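Kistthorpe Sports Kit Library
Progress report to the Tveit Fund, May 27, 2019

Hello again! You asked for a short update on where the grant has gone since November, so I'll start with the shirts, which have pretty much taken over my life.

We've now taken in 387 pieces of donated kit, mostly from the school and from Rudik, the soccer club on the other side of the river (they changed their colors and very kindly gave us the old ones). Everything gets sorted by color first and then folded on the big covered table. Red is by far our biggest pile. The gray cloth we put on the table has been a good buy, and the red pieces with white trim really pop against it, so it's easy to check stripes and seams before anything goes on a shelf.

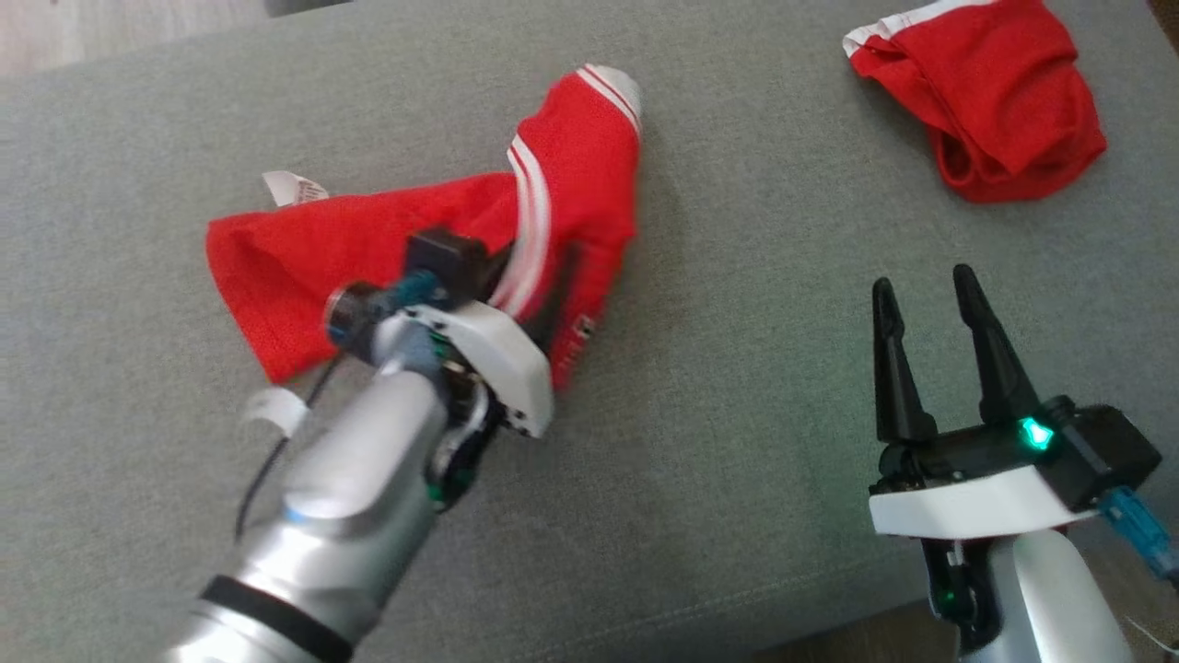 How do families borrow something?
They fill in a card at the desk, take what they need for the season, and bring it back clean when it's outgrown or the season ends. There is no charge and we don't ask anyone to prove anything.

Spending so far is $2,040. Most of that went on shelving and the secondhand washer, and the rest on the table covering, name tape, storage bins and a frankly huge amount of detergent. The shelving came from Druturness, who delivered it flat and left me to it (one evening, two blisters, and a shelf I had to take apart again). I have all the receipts in a folder and can send copies whenever you like.

Folding sounds like a silly thing to put in a report, but it has made more difference than I expected! When we started, shirts went into the bins any old way and we'd pull out half a bin to find one youth medium. Now each piece is folded to the same width with the size facing out, and a family can be in and out in a few minutes. Over 90 families have borrowed from us so far, and a good few have come back with things to donate.

The table is working out well too. I was worried the weave would catch on zippers, and so far it hasn't, though it does collect lint and I go over it with a sticky roller at the end of every session.
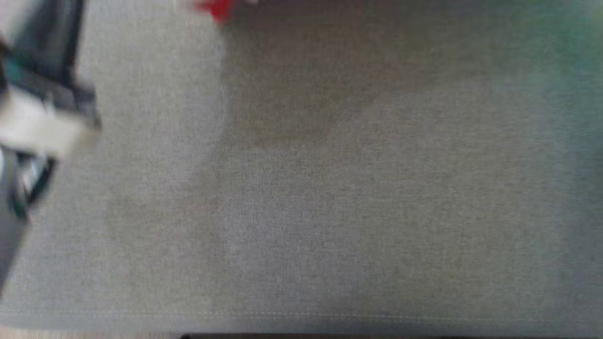
The gray cloth on the folding table, with a bit of red at the far side.

Still to do: shorts. We have far too few in the small sizes and a mountain of adult large. I'd also like to replace the masking tape labels on the bins, which keep peeling off, and get a second drying rack before the fall rush. Both should fit inside what's left of the grant, so I'm not asking for anything extra this time.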